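Completion

The transfer agreement between Jistow and Ziltari ran to 300 pages, of which Wing-yan Tsao had drafted the schedules. Schedule 4 dealt with people. It listed them by employee number, grade and accrued leave, in that order, and it had been revised nine times since January.

Jistow had sold second-hand goods online from an office park in Prestden. At its peak it employed 2510 staff. The number to be transferred was 2000, and the difference between the two figures was treated in Schedule 7, under the heading Residual Matters.

She arrived at the office at 6.40 on the morning of completion. The funds were due to move at eight. Until then the company belonged to its old shareholders, and the heating was still on their timer.

Timo Gerlach was already at his desk on the second floor. He had founded the company and had written most of the first version of its stock system, parts of which still ran at night. He was composing the letter to employees. He had been composing it for four days, and each draft had gone to counsel and come back shorter.

"They have taken out 'family'," he said.

"It creates an expectation."

"They have taken out 'always' as well."

"So does that."

She read the current text on his screen. It said that the sale would provide the resources necessary for the next stage of growth. It said that terms of employment would be preserved for the period required by law. It thanked everyone for their contribution. The word 'contribution' was hers. She had put it in to replace 'years', which could be taken as a reference to length of service.

He asked her whether the buyer would keep the books category. It had been the first thing the company sold, and its margin had been negative in every quarter but one. She told him that category decisions fell outside the agreement and would rest with the new board.

"So no," he said.

"So it falls outside the agreement."

He went back to the letter. She went to the meeting room, laid out the signature pages in order of signing, and checked the dial-in.

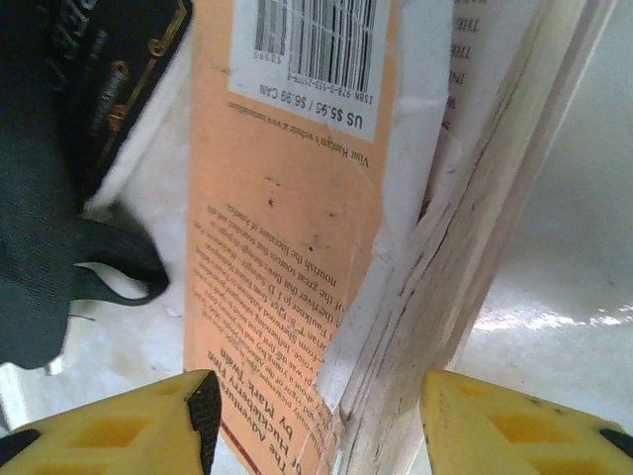

Shih came on the line at 7.35 and asked whether the letter had gone out yet, as the buyer would prefer it to follow the press notice by no less than ten minutes. She said it had not. Shih asked whether it mentioned retention. She said it mentioned preservation of terms. There was a pause while this was written down, and then Shih said that preservation was acceptable, provided it appeared only once.

She walked back along the corridor and told Timo. He searched the document. The word appeared twice.

"Which one do they want?"

"They have no view on which."

He removed the second. The sentence it had come from no longer parsed, so he removed that too. The letter was now 100 words long, including his name.

At 7.58 they sat down on either side of the table. He signed in eleven places with the same pen and did not read any of the pages, having read them all before. At 8.04 the bank confirmed receipt. Shih thanked all parties and the call ended.

The press notice went out at 8.15. Timo stood at the window with his laptop open on the sill and watched the car park fill. People were getting out of their cars and reading their phones as they walked. Two had stopped beside the bicycle shed, and one was holding a phone out for the other to see.

"Ten minutes," Wing-yan said.

"I know."

He put the cursor back in the letter and typed 'years' over 'contribution'. She saw him do it. Under clause 14 any communication to staff required the consent of both parties, and she was one of the people who could withhold it.

She checked the time. It was 8.24. She collected the signature pages, squared the edges and put them in the folder, and when she looked up again he had pressed send.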